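Filed under: Around the Workshop, Tables

I've been meaning to put up more of the table room, so I'm adding to the July gallery! It's the little room with the white wall panels, and I spend more time in there than I do in my kitchen. The table is the star for me. I love a loud wood grain, and this one has tan and dark chocolate streaks running all over the place (plus a few scuffs, which I refuse to sand out). Rosalie Prantl keeps pushing for a tablecloth. No thank you!

The boxy little piece, white square on top with a round dark hole in it, black base underneath, and then the tabletop: 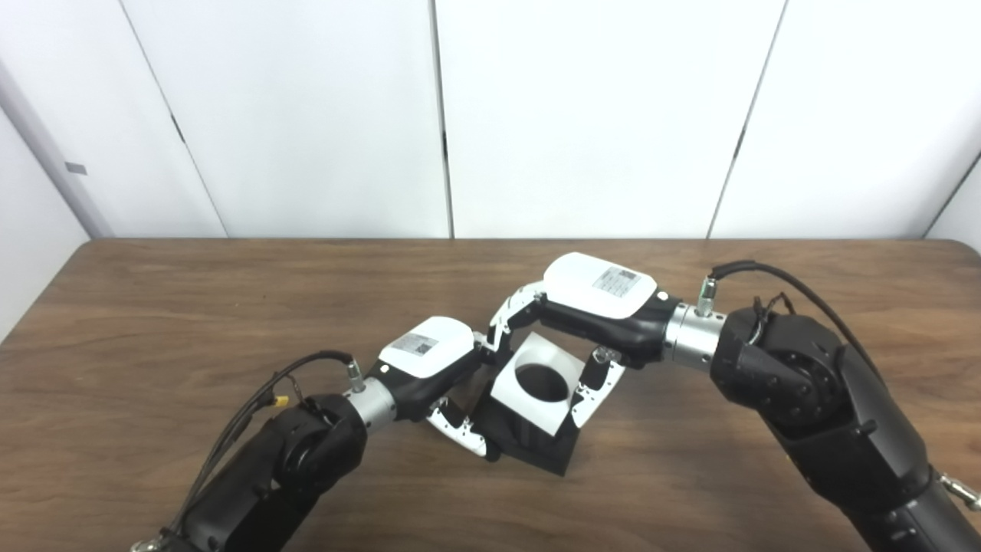
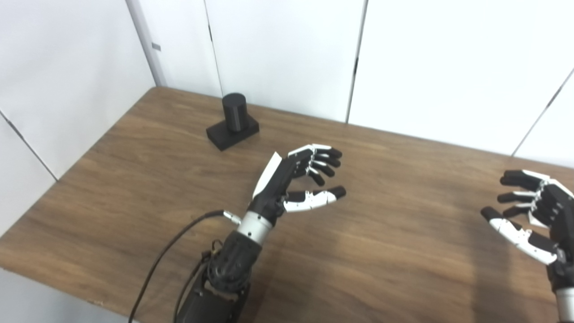
Still to come

Meinrad Bühler wants a set of the shelves next, and I owe him a good one of the corner by the door. I also have 50 more on my card from Clallden to sort through, so check back. If you want a print, send me a note and tell me which one you like.

Contact | © Mivau Gallery | Back to top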